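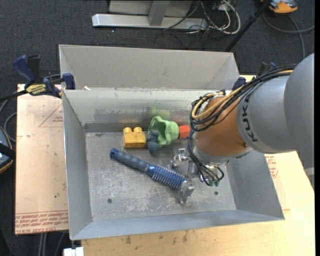

**Can mixed small items share one metal bin?**
Yes. A hairbrush, a toy building block and a cup can lie together on the floor of the bin. Keep the total load under 7 kg.

**Do scratches on the bin floor matter?**
Scrapes and rub marks are normal wear. Report bent walls or a loose fastener to Siham Awwad at the Prastden store.

**Chipped paint on the top edge?**
Sand it lightly, then touch up with grey enamel. Leave overnight before refilling.

**How should round brushes be stored?**
Flat, with hair removed from the bristles. Do not stack anything on the barrel.

**What is the inside width?**
600 mm, measured at the floor. The sides slope outward, so the top is wider.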